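News Local Food & Home Sport What's On Letters

News > Food & Home > Konddale

Konddale's community larder to open through the winter after busiest summer yet

The community larder at Konddale is to stay open right through the cold months for the first time, after a summer in which more households came through its doors than in any season since it began.

The larder, which lives in the old ticket hall beside the bus station, has until now packed itself away at the end of October and come back with the daffodils. That was never anybody's idea of a good arrangement, as winter is when the cupboards at home tend to look barest, but the hall had no heating to speak of and a roof that let in a fair bit of weather over the back shelves. Both have now been put right, and the doors will open four mornings a week until spring, with a late session running until 7 in the evening for people coming home from work.

The repairs were paid for with a mixture of small grants and a good deal of local generosity. A sponsored walk along the canal brought in £2,230, which was far more than the organisers had dared to write down on their hopeful little list, and the bakery Begović gave the takings from a whole morning's worth of cheese rolls. Itex, the building firm on the Mill Road estate, fitted the new heaters and charged only for the parts. The roof took rather longer, what with the rain in September, and there were a few weeks when the pasta had to be kept under a tarpaulin — not very dignified, perhaps, but it stayed dry.

Anyone who hasn't visited before may like to know how it all works, as it is a little different from a food bank. No letter or voucher is needed and no questions are asked about money. Visitors pay a small weekly sum if they can manage it, choose what they like from the shelves, and are welcome to sit down afterwards with a cup of tea and stay as long as they please. Much of the food would otherwise have been thrown away: bread from the day before, bent carrots, tins with a dent in the side, yoghurts that are perfectly good but getting close to their date. In the autumn there is also a great flood of apples from people's gardens, and anybody who walks in during the next few weeks is likely to walk out again with a bag of them, whether they meant to or not.

The other piece of news is the return of the pot and tub swap, which was tried out in the spring and proved much more popular than expected. People bring in clean containers from home, and these are used to take away soup, rice, lentils and flour from the big bins at the end of the hall. The zero-waste shop Clovum has promised 100 glass jars to get things going, but the larder would dearly love to have 400 containers of one sort or another on the shelves before the weather turns properly cold. Round ones are particularly handy for soup, and nearly any size will find a home. 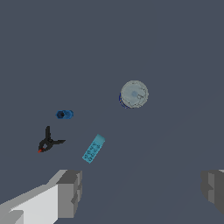 Round containers are especially welcome at the pot and tub swap.

Containers should be washed and dried before they are handed in, and it helps a great deal if old labels have been soaked off first (warm water and a spoonful of bicarbonate of soda will shift most of them). Please leave out anything cracked, and anything that has ever held paint, cleaning fluid or garden feed.

There will be cooking mornings as well, beginning in November, with simple dishes made from whatever has come in that week. The first is leek and potato soup, followed by a bean stew that went down very well at the summer open day and has been asked for ever since. Children can come along and there is no need to book, although it does get rather snug in the kitchen once everyone has taken their coats off, so an early arrival is a good idea.

Gifts of food and containers can be left at the side door on any open morning from 9.30. Tea bags, cooking oil and tinned fish are the things most needed at the moment.

Shares: 46 Comments: 12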